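## 4. Setting Up the Recipe Box

Section 4 covers the first fill of a Stamar recipe box: sorting your recipes, printing the cards, and putting them behind the dividers. If you have the smaller Drater tin, skip step 6. The tin has no rail.

Before you start, you will need:

- the box, with the lid off
- the divider set (12 tabs)
- the card pack (300 blank cards)
- a pen that does not smear
- a large clear table

### 4.1 Sort the recipes

1. Gather every recipe you plan to file. Check cookbooks for loose pages, and check your phone for screenshots.
2. Make three piles: keep, try once more, and throw out.
3. Go through the keep pile again and pull the duplicates. If two versions differ, write the better amounts on one and throw out the other.
4. Sort what is left by the way you look for it. Most people use the course (soups, mains, desserts). Some use the main ingredient. Either works with the printed tabs, and the backs of the tabs are blank if you want your own names.
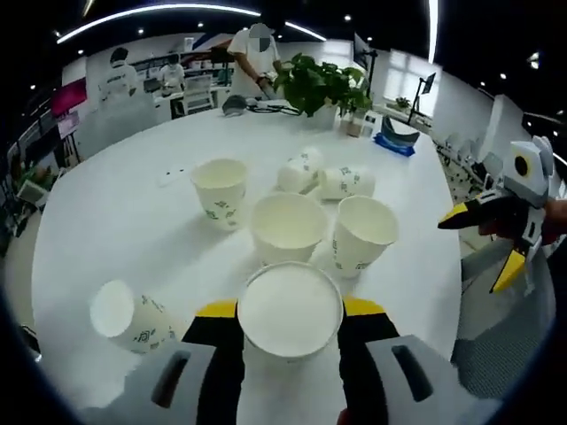 *Paper cups on a round white table.*

**Note:** Set aside anything in a relative's handwriting. These go in the clear sleeves (see 4.4) and should not be trimmed or punched.

### 4.2 Copy or print the cards

You can write the cards by hand or print them with the Tutow card template.

5. In the template, choose the card size printed on the end of your card pack. Print one test card on plain paper first and hold it against a blank card.
6. If your box has the metal rail, turn on "Rail margin" in the template. This leaves a strip at the bottom of the card free of text, where the slot is cut.
7. Put the recipe name at the top left, then the oven temperature and the number of servings on the same line. A cake that bakes at 300 degrees and one that bakes at 350 are easy to mix up if the number is buried in the method.
8. Keep the method to one side if you can. If it runs over, print "OVER" in the bottom corner.

**Caution:** Do not feed sleeved cards through a printer. The sleeves melt. 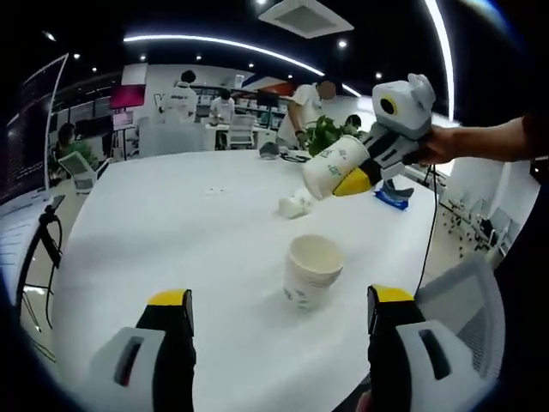 Let inkjet cards dry flat for 12 minutes before you stack them. Laser cards can be stacked right away, but they curl a little, and a heavy book on top overnight takes care of that.

### 4.3 Load the box

9. Put the dividers in first, all of them, even the ones you do not expect to use.
10. Drop the cards in behind each divider, name side forward. Start at the back of the box and work toward you.
11. Stop when you can still tilt the cards with one finger. The box holds 525 unsleeved cards at its tightest, but it is hard to read anything when it is that full.
12. Slide the follower block up to the last card and press the catch down until it clicks.

If the catch will not click, the block is in backward. The felt side faces the cards.

### 4.4 Sleeves

Sleeves are sold separately, under part number 1828. Maddocks sleeves also fit, but they are slightly taller and the lid will rest on them -- fine on a shelf, not so good if you carry the box around.

Wipe sleeves with a damp cloth. Do not soak them, and take the card out first if the seam has started to split.

*Section 4 revised in April. Steps 6 and 11 corrected by Fergus Cairns.*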